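Winter Care for Stone Counters and Floors

January 21, 2019
By the Godoy Home Desk

Print | E-mail
14 shares | 3 comments

Since November we have had a steady run of letters about stone. Most come from readers who bought older homes in the Trenine area, where marble and limestone went into a lot of kitchens and front halls, and who are now spending their first winter with it. The questions are mostly the same: what to clean it with, whether to seal it, and what to do about the ring somebody's glass left on it over the holidays.

This month's item covers all of that. It deals with polished marble first, then limestone and travertine, then granite. If you have engineered quartz, you can skip most of it. Quartz does not need sealing, and dish soap will take care of nearly everything.

Know what you have

Marble and granite get mixed up all the time, even in real estate listings. Marble is made mostly of calcite. It is fairly soft, it scratches, and acid eats it. Granite is much harder and stands up to lemon juice and vinegar for the short time they usually sit there. The care is different enough that you should find out before you buy any product.

A simple check is to put one drop of white vinegar on a spot that does not show, such as the back corner under the toaster or the underside of an overhang. Leave it for a minute and wipe it off. If the spot has gone dull, or if you saw it fizz, the stone has calcite in it and should be treated as marble. If nothing changed, it is probably granite or something close to it. Do this on a bare spot. A thick surface coating will keep the vinegar off the stone and give you the wrong answer.

Look at the pattern too. Marble tends to have veins that run and branch across the slab, while granite is more often grainy or flecked all over. There are exceptions on both sides, so go with the vinegar if the two disagree.

Dark marbles deserve a separate word. Reds, maroons, greens and blacks show dull spots and dried water much more than white marble does. The pale veins in them can also be natural weak lines, and in some slabs they were filled with resin at the factory. Strong solvents can soften that filler. Keep paint thinner and nail polish remover well away from them.

Everyday cleaning

Warm water, a few drops of plain dish soap and a soft cloth will do for daily use. Wipe, rinse with a second cloth and clean water, then dry. Drying is the step people leave out, and it matters in Trenine because the water is hard. What looks like a film of dirt on dark stone is often just minerals left behind by the rinse water.

Do not use:

- vinegar, lemon or any cleaner that smells like citrus
- bathroom cleaners made for soap scum or lime
- scouring powder or the green side of a sponge
- bleach, except a little in water on white stone and only for mildew
- glass cleaner with ammonia as a regular thing

Products sold as stone cleaners are fine if the label says pH neutral. They are not much better than dish soap, but they leave less behind, and on a big floor that saves a rinse. We used Sundevix neutral cleaner in the office kitchen all last year and have no complaints. It goes a long way. One bottle lasted from one winter into the next.

On floors, sweep or dust mop before you wet anything. Grit is what wears off a polish, and a wet mop pushes it around. In winter, put one mat outside the door and a longer one inside. Road salt is hard on every stone in this item, including granite, and it should come up the same day it comes in. Use clean warm water, change it once it turns cloudy, and dry the floor with an old towel.

Rings and dull spots

There are two kinds of marks, and they are fixed in different ways.

A stain is darker than the stone around it. Something soaked in, usually oil, wine, coffee or water. A stain can often be pulled back out with a poultice, which is a paste you leave on to dry. For oil, mix baking soda and water until it is as thick as peanut butter. Spread it a quarter inch deep over the spot and a little beyond, cover it with plastic wrap, tape down the edges and leave it for a day. Then take off the plastic and let the paste dry all the way, which may need another day. Scrape it up with a plastic scraper, rinse and dry. Old stains can take three or four rounds.

For coffee, tea or wine on light stone, use hydrogen peroxide in place of the water. Do not use peroxide on dark stone, where it can leave a pale patch that will bother you more than the coffee did.

An etch is lighter or duller than the stone around it, and you can often feel it with a fingertip. Acid took the polish off. Nothing soaked in, so a poultice will do nothing for it. Small, light etches can be rubbed out with marble polishing powder, a damp cloth and some patience. Work in small circles, keep the powder wet, and stop every minute to check. Deep ones, or a whole counter of them, call for a stone shop. The shops we called quoted a minimum charge, so it pays to save up a few repairs and have them done in one visit.

One reader asked whether car wax would hide a ring on a dark counter. It will for a few weeks. After that it yellows, it has to be stripped, and it should not be anywhere near food in the first place.

Using a stone top for other things

A kitchen counter or a stone table gets used for a lot besides cooking. It is flat and it is at a good height, so the toolbox ends up there, along with the kids' blocks and the mail. None of this is a problem if you put something down first. Most scratches come from grit caught under an object that is then slid, and a plastic box will do that as well as a metal one. Lift things and set them down. A folded towel or a piece of cardboard under the work is enough for small repairs.

Take care with anything that has rubber feet. Some rubber leaves a brown mark on light marble after a few months in one place, and it is very slow to come out. Felt pads are better. Check the pads twice a year, though, as they pick up sand.

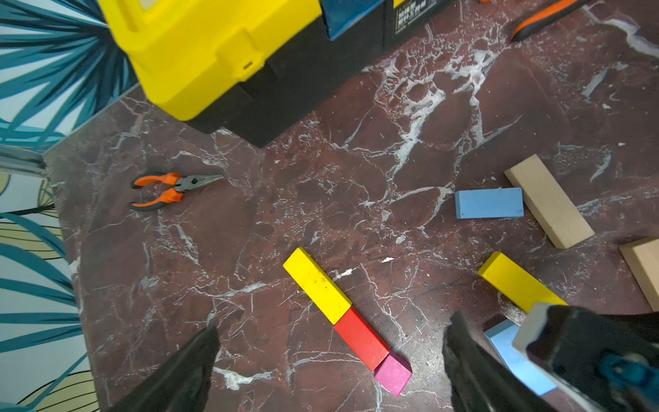
Sealing

Sealer soaks into the stone and slows down stains. It does not stop them, and it does nothing at all against etching. Many of the letters we get are from people who sealed a marble counter, spilled lemonade on it, and think the sealer was bad. It was doing the only job it has.

To see if your stone needs sealing, put a spoonful of water on it and wait 15 minutes. Wipe it off. If the stone underneath has turned darker, it is taking in water and can use a coat. If not, leave it alone. Sealing stone that does not need it leaves a sticky haze on top, and getting the haze off is a long afternoon.

The steps are the same for most brands:

1. Clean the stone and let it dry overnight. A full day is better for a floor.
2. Try the sealer on a small hidden area and look at it the next day.
3. Wipe on an even coat with a lint-free cloth. Work in sections you can reach without leaning.
4. Wait as long as the label says and no longer.
5. Buff off everything that is still on the surface with a dry cloth. Change cloths often.
6. Keep water off it for a day.

Open a window. The solvent kinds have a strong smell, and the water-based ones have some as well. In this cold, water-based sealer may be slow to cure – if the room is under 60 degrees, wait for spring.

Polished marble in a kitchen usually wants a coat once a year. Honed marble and limestone take in more and may want two. Polished granite can go for years, and some dark granites never need it.

Limestone and travertine

Treat both as you would marble, only more gently. Travertine has natural holes, and on floors these are filled at the factory or by the installer. A few fillers will pop out in the first winter or two as the house dries out. You can patch them with a matching grout from any tile store. Farkine carries small tubs in the usual tans and creams, and one tub will handle a hallway. Press it in with a plastic putty knife, scrape it level and wipe off the extra before it sets.

Granite

Soap, water, dry cloth. Clean up oil the same day. Granite can take a hot pan better than most surfaces, but use a trivet anyway, mainly for the seams and for any spot near the sink cutout, where the stone is thin.

Next month we will take up grout, including how to tell mildew from plain dirt and which brushes are worth having. Questions can be left at the front desk or sent in by mail with "Home Desk" on the envelope.

Print | E-mail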